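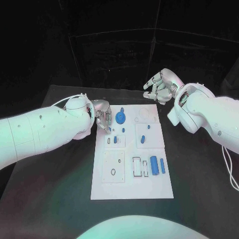
A gearbox maker wrote to us last spring that they had read eleven brochures for robot hands and still could not tell which one would pick up their smallest peg. We get a message along those lines most weeks, and it is a fair description of why Borkora exists.

We test grippers, hands, arms, cameras and controllers for firms that are thinking of buying them. We don't make any of these things and we don't take commission on them. Our customers pay us for bench time and a written report, and the report says what worked, what didn't and how often.

Where we are

Our workshop is on the Brendley estate, in two units knocked into one. The front half is offices and a goods-in area. The back half is the test floor, with dark panelling behind the benches to keep stray reflections out of the camera trials. Visitors are welcome on Wednesday afternoons if they let us know first. There is parking at the side, and the entrance is the grey door next to the loading bay.

How a trial runs

Most of our work is done on what we call the Urero board. It is a flat white board with fixture plates on it, some with round or oval holes and some with slots, and a set of blue pegs, cylinders and a gear-like part to go with them. Outlines on the board show where things belong. The parts are simple on purpose. If a hand has trouble with a short cylinder standing on a plate, we would like to know that before it is given anything expensive.

Two arms work at the board together. We can fit the same hand to both or a different one to each, and we often run a multi-fingered hand against a plain two-jaw gripper on the same task list. The standard list has 39 tasks. They begin with lifting a single large part and finish with jobs that need one arm to hold while the other fits. Each task is repeated until we are happy the result is steady, and a full comparison of two hands normally comes to up to 400 attempts.

We write down every attempt, including the ones we would sooner forget. A dropped peg counts as a failure even if the arm picks it up again on the second go. Some suppliers have asked us to be kinder about this. We have kept the rule as it is, but the report now has a separate column for recoveries so that readers can make up their own minds.

What we look at

Grip and release come first. Plenty of hands can close on a small part, and a fair number of those are poor at letting go of it cleanly. After that we look at reach in tight spaces, how the cables behave when the wrist turns, and how long the hand takes to set up from the box. Cable routing gets more room in our reports than people expect. A hand that performs well in the middle of the board can be much less use in the far corners if the cable pulls on it.

For cameras, we compare views from head height with views from the wrist, and we repeat the runs with the lights turned down. Controllers are tested last, on the same arms and the same tasks, so that only one thing changes at a time.

A short history

We started with one second-hand arm and a board made from kitchen shelving. The first paying job was a comparison of three grippers for a packing firm, and it took us far longer than we had quoted. The second arm came a year later. So far we have finished 145 comparisons, and the results archive holds 2,062 separate task records, all kept in the same format so that older trials can be set beside newer ones.

The Jemal project is our main piece of work at the moment. It looks at whether hands with several jointed fingers are worth the extra set-up time on small assembly jobs. Early runs suggest the answer depends a good deal on the size of the part - the thin pegs and the thick cylinders give quite different results - and we will put out the full tables when the last hand on the list has been through.

Working with us

Send us a note of the parts you handle, with sizes and weights, and a sample if you can spare one. We will tell you whether the standard board is enough or whether we need to make a plate to suit. Plates for customers are cut in our own workshop and you can have yours back at the end.

Reports belong to the customer who paid for them. With permission, we add the bare figures to the archive, with the customer's name removed. Suppliers may lend us equipment, and they see their own results a week before the report is sent, but they can't ask for changes other than corrections of fact.

The enquiry form is on the contact page. We reply to it between 9am and 4pm on working days.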